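October
by Fotini Michailidis

I have become a basket person! I didn't see it coming. For years my cleaning things lived in a heap under the sink, with the spare sponges stuffed behind the drainpipe and the good brush permanently lost, and every Saturday I'd get down on my knees with a flashlight and swear at it. Then my friend Mawuli came over to help with the garlic bread (long story, nine people, one oven) and went looking for a cloth, and he came back up with a mousetrap and a single rubber glove. "You need a basket," he said. So I got a basket.

I got two, to be fair. They're the plain plastic kind with holes all over the sides, and I can't tell you how happy those holes make me. You can rinse the whole thing under the tap, you can put a damp cloth in there and the air gets at it, and crumbs drop right out when you give it a shake over the trash. I'd been using a solid tub before and it always had a little gray puddle at the bottom. Ugh. 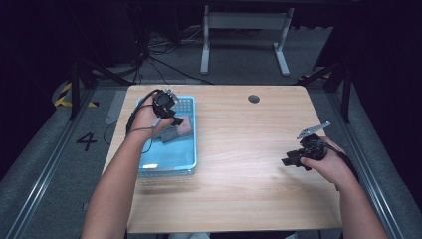 The first rule I made was that the basket stays shallow. Deep ones are a trap. I have a deep one from Girnell in the hall closet and I'm fairly sure there are things in it from my last apartment. With a shallow one you look in and you see what you've got, all of it, and if there's no room for a third bottle of glass spray then you don't buy a third bottle of glass spray. (I did buy it. It lives in the garage.)

Second rule, it comes out completely empty once a week. Everything goes on the table, I wipe the basket, I wipe the table, and then I only put back what I'd want to touch with my bare hands. It takes me one song, two if Grigoris is "helping," meaning he picks up each item and asks if we still need it. We do still need the toothbrush, Grigoris. It's for the faucet!

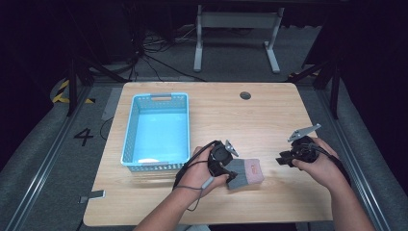
Sponges deserve their own section because I have opinions. I used to keep them until they fell apart, and now I swap them out often and cut the old ones in half for the boots and the bike. I tried the natural ones from Selden, which smelled lovely and lasted four days, and then went straight back to the ordinary two-layer sort. I like a sponge where the sides are different colors, like the gray one with the salmon-pink scouring face up there beside the light blue basket, so that I can tell at a glance which way around to hold it before I go anywhere near the nonstick pan. Ask me how I know. The pan was a present from my aunt and it has a moon-shaped scratch in it forever.

Oh, and handles! Get a basket with a cutout at the end. I carry mine upstairs to do the bathroom sink with a mug of coffee in the other hand, and the coffee has only gone over once.

Kosmas asked in the comments last time whether I keep cloths and sponges together. I do, cloths folded and sponges next to them, but I hang the really wet ones over the tap first. If you have a better system please tell me, I'm still working on the dish brush, which is too long for everything and currently lives in a flower vase.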